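디레오(Direo) 양팔 시연 수집 키트 5주 사용기: 데이터는 쌓이는데, 쓸 만한가는 다른 문제

작성: 나소율 / 2025년 8월 3일
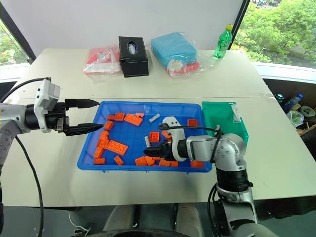 파란 트레이의 주황색 브릭 작업. 왼쪽과 오른쪽 그리퍼의 생김새가 다르다.

제조사 소개 페이지에는 "하루면 학습 가능한 데이터셋"이라는 문구가 크게 박혀 있다. 나는 이런 문구를 잘 믿지 않는 편이고, 5주를 써 본 지금도 생각은 그대로다. 다만 예상했던 것보다 나은 구석도 있어서 같이 적는다.

우리 팀이 산 것은 로봇 팔이 빠진 소프트웨어 키트다. 원격 조종 입력, 카메라와 관절값 동기화 녹화, 에피소드 검수 도구가 한 묶음으로 온다. 팔은 이미 쓰던 것을 그대로 물렸다. 판매 페이지에는 "어떤 팔이든 지원"이라고 되어 있는데, 설정 파일을 직접 손봐야 하는 것까지 지원이라고 부른다면 맞는 말이다. 양쪽 팔의 기종이 다르면 좌우 보정을 따로 해야 하고, 이 내용은 설명서 뒤쪽 부록에 두 줄 나온다. 마니칸단 순다람 님이 이틀을 붙잡고서야 두 팔의 시간축이 맞았다.

첫 작업은 트레이에 흩어 놓은 브릭을 집는 것으로 골랐다. 쉬워 보여서 골랐는데 쉽지 않았다. 색이 거의 같은 조각이 크기만 달라서, 1x2 같은 작은 조각이 옆 조각에 붙어 있으면 조종하는 사람도 화면으로는 헷갈린다. 중간에 연회색 조각도 섞어 봤다. 색만 보고 집는 모델이 나올까 봐 넣은 것인데, 효과가 있었는지는 아직 말할 단계가 아니다.

녹화 자체는 안정적이다. 7월 내내 돌리면서 프로그램이 죽은 적은 한 번뿐이었고, 그때도 저장 중이던 에피소드 하나만 날아갔다. 전에 쓰던 디나토프(Dinatov) 녹화기는 한 번 죽으면 그날 오전분을 통째로 가져가곤 했으니 이 점은 인정한다. 페달로 시작과 종료를 찍는 방식도 좋다. 양손이 다 조종기에 가 있는 작업에서는 이게 생각보다 크다.

문제는 검수다. 이 키트는 에피소드마다 품질 점수를 자동으로 매긴다. 점수가 높은 것부터 20개를 뽑아 야라 카이시 님과 따로따로 봤는데, 둘 다 버려야 한다고 표시한 것이 8개였다. 그리퍼가 브릭을 헛집고 한참 망설이다 다시 집은 것도 동작이 부드럽다는 이유로 높은 점수를 받았다. 반대로 빠르고 정확하게 집은 시연은 "급격한 움직임" 경고가 붙어 아래로 밀렸다. 결국 점수 열을 숨기고 사람이 전부 다시 봤다. 자동 채점에 돈을 더 낼 생각이라면 말리고 싶다.

조종하는 사람에 따른 차이도 도구가 전혀 잡아 주지 않는다. 수트리스노 쿠수마 님은 조각을 위에서 수직으로 집고, 나는 비스듬히 밀어서 집는 버릇이 있다. 둘을 섞어 학습시키면 어느 쪽도 아닌 애매한 동작이 나온다. 조종자 이름을 넣는 칸은 있는데 필터 조건으로는 못 쓴다. 문의했더니 다음 판에 넣겠다는 답이 왔다. 다음 판이 언제인지는 안 적혀 있었다.

한 사람이 한 시간에 모을 수 있는 양은 쓸 만한 것만 세어 약 13개였다. 트레이를 다시 흩어 놓는 시간까지 넣은 값이다. 홍보 영상 속 속도와는 거리가 멀다. 그 영상에서는 배치가 매번 거의 똑같던데, 그렇게 모은 데이터로 무엇을 배우는지 모르겠다. 우리는 트레이 위치와 주변 물건을 자주 바꿨고, 그만큼 느려졌다.

좋았던 점
- 페달 입력, 끊기지 않는 녹화
- 내보내기 형식이 단순해서 기존 학습 코드에 바로 물림

아쉬운 점
- 믿기 어려운 자동 점수
- 기종이 다른 양팔의 보정 안내 부족
- 조종자별 필터 없음
- 한국어 메뉴 번역이 어색함 ("에피소드를 살해" 버튼은 삭제라는 뜻이다)

녹화기만 따로 판다면 추천하겠다. 묶음 가격 전체를 내고 사기에는 검수 쪽이 덜 됐다. 이미 자체 검수 화면이 있는 팀이라면 체험판으로 녹화 부분만 먼저 돌려 보고, 브릭처럼 작고 서로 닮은 물건으로 시험해 보기를 권한다. 큰 컵 하나 옮기는 작업으로는 위에 적은 문제가 하나도 안 드러난다. 우리는 체험 기간에 컵으로만 해 보고 결제했다.

별점: 5점 만점에 3점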